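Automated Chore Readiness: Inspection Checklist with Comments
Station: tabletop sweeping, brush and dustpan
Site: Uvdale
Date: Mar 10, 2025
Inspector: Rasha Hattar
Second reader: Henok Fikre
Form 3863, replaces the December version

The claim under review is Puvine's, that tabletop cleanup is "ready for the shop floor." I have signed off on two of these claims in my life and regret one. Marks are P (pass), F (fail), N (not shown to me) and C (see comment).

SECTION A. WORK AREA

A1. Work surface stable and level: P
A2. Cables clear of walking routes: F
Comment: There are black cables in a tangle on the carpet behind the table and one draped across the floor beside it. Tie them up or run them under a cover before the next visit.
A3. Power adapters off the floor: F
A4. Surface free of old marks before start: F
Comment: Ink smudges were on the table. If a mark is permanent, write it on the sheet, or the next inspector will score it as a missed spot.

SECTION B. THE TASK

B1. Debris contained in the pan: C
B2. Pan held by its handle: P
B3. Brush held by its handle, bristles down: P
B4. Task done without a person's hands: F

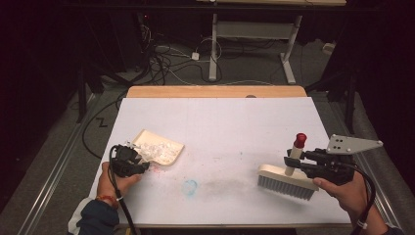 Item B1. Dustpan with debris, brush to the right, both held in hand-operated grippers.

Comment on B4: A person is holding both grippers. I am told this is how the machine is supposed to learn the job, and fine, but then the person is doing the job. The Puvine summary sheet lists 269 sweeps as "completed." Completed by whom is the question I would ask if I were paying for it. Until I see the same work with no arms in sleeves attached to it, B4 stays an F.

Comment on B1: The heap is pale crumbled stuff, the easiest thing in the world to see and to push. Try coffee grounds. Try metal filings with a little oil in them, the kind Kontogiannis has under every bench. I asked for both and was told next time.

SECTION C. TOOLS AND GRIP

C1. Tool handles undamaged: P
C2. Gripper pads meet handle squarely: C
C3. Tool cannot rotate in grip under load: N
C4. Drop test, 100 cycles: N

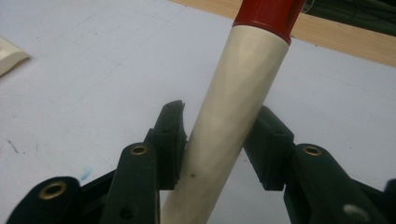
My doubt about these systems has always been the grip, more than the software everyone wants to talk about. A hand adjusts all the time without being asked, and a pair of flat pads does not. Werov had the same trouble with its mop attachment, which turned a little further on every pass until it was wiping with the edge. The handle at this station is a long cream one with a red end and slight flats along it, and there is a narrow gap between it and the right-hand pad. I can't fail a gap on sight, so C2 is a comment. Close the grip fully, load the tool, and measure how far it turns. That is C3, and I want a number.

SECTION D. STOP AND RECOVERY

D1. Emergency stop within reach: N
D2. Behavior on spilled pan: N
D3. Behavior when a person reaches in: N
Comment: Three N marks in the section that matters most to me. I won't recommend any site at all until D3 is shown, twice, with someone other than the demonstrator.

SECTION E. COST

E1. Quoted price per station per month: 890 dollars
Comment: A brush and dustpan cost less.

RESULT: Not ready. Reinspect after A2, A3 and C3 are closed.

Note from H. Fikre: I agree with the result. I would soften B4, as Puvine never said in writing that this station runs unattended. R.H. replies: then they should take the word "ready" off the cover. B4 stands.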